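Section 4 – Labeling and loading the drawers

Do this after the feet are on (Section 3). If the feet aren't on go back, you can't do it once the drawers are full.

Before you start
Clear the desk. Wipe the drawer fronts with a dry cloth. Have the label sheet from the Skallus box ready, 46 labels, you will not use them all.

1. Pull every drawer out and set them on the desk in order. Top one on the left.

2. Peel the film off the inside of each drawer. It sticks in the corners – use a fingernail, no blades.

3. Pick your labels. Bills, stamps, tape, whatever. Short words read better.

4. Stick the label on the front, left of the handle. Press for 6 seconds. Dont rub it sideways.

5. Put the divider in the bottom drawer only. Tab side down. It should click once on each side.

Note: Older Skarnell dividers have no tabs. They just sit in there. Fine for paper, no good for pens.

6. Slide the drawers back in, bottom first. Lift the front a little until the back edge drops over the stop, then push level.

If a drawer sticks halfway, take it out and start again. Do not force it. Nine times out of ten the back edge is riding on top of the stop. 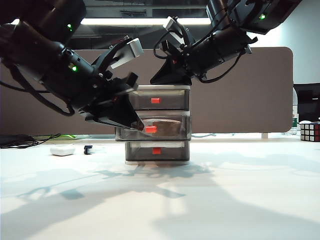
7. Load heavy stuff low. Staplers, hole punch, spare ink – all bottom drawer. Envelopes and paper clips go up top.

8. Fill to two fingers below the rim. Any higher and paper catches on the drawer above, and then you're fishing it out with a ruler.

9. Open and close each drawer a couple of times. Should run without scraping.

CAUTION: One drawer open at a time. A full set will tip forward with two out.

CAUTION: Keep away from heaters and sunny windows. The plastic bows and the drawers wont close square again.

Stacking a second unit
Max 2 units high. Same model only. A Costel base looks like it fits on a Pearce lid but it doesnt, the feet miss the corners.

1. Empty the upper unit first.
2. Line up the back feet, then lower the front.
3. Press down on all four corners.
4. Refill, bottom drawer first.

Changing a label later
Warm it with a hair dryer on low, peel from one corner. Leftover glue comes off with dish soap and warm water. No nail polish remover, it clouds the plastic for good.

Cleaning
Damp cloth, mild soap. Not dishwasher safe. Let the drawers dry all the way before paper goes back in.

Missing labels or a cracked divider – see Section 7 for spare parts. January batch owners check the part number first, it changed.

Guide by Nektarios Gkikas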